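Dimming the shop lights, part two

I swapped the old ballast for a Govitz driver on 7 May 2025. At the 12 percent setting it still flickers, and a phone camera picks up the banding easily. Above 42 percent the output is steady.
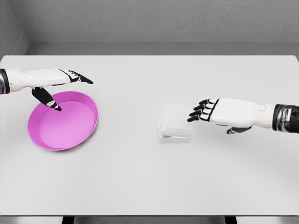
The cause is the wall dimmer, a Salance unit that cuts the trailing edge of each cycle. The driver wants a leading-edge type. Ebere Babalola has a spare one and is mailing it. Until it gets here I'm leaving the slider at full.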